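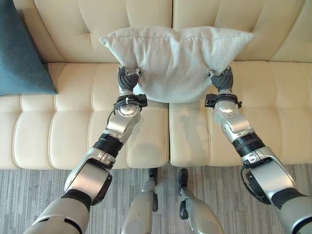
Tips for a TV marathon night

Queue the episodes before anyone arrives and turn off autoplay previews, which give away plot points. If a show crosses over with another, write the viewing order on a card and tape it beside the set.

Five episodes is plenty for one evening. Take a break after the second.

Wipe the remote with a barely damp cloth and put in fresh batteries. 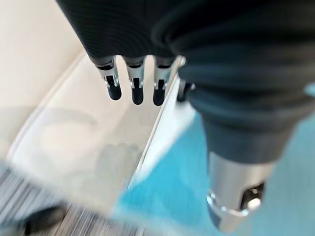 Serve snacks in small bowls with flat bottoms. Oreo cookies go on a tray with a rim, so the crumbs stay put. Keep drinks on a side table.

Set one lamp behind the TV to cut glare. Dark scenes are easier to follow that way.

Tomomi Takeda, March 2024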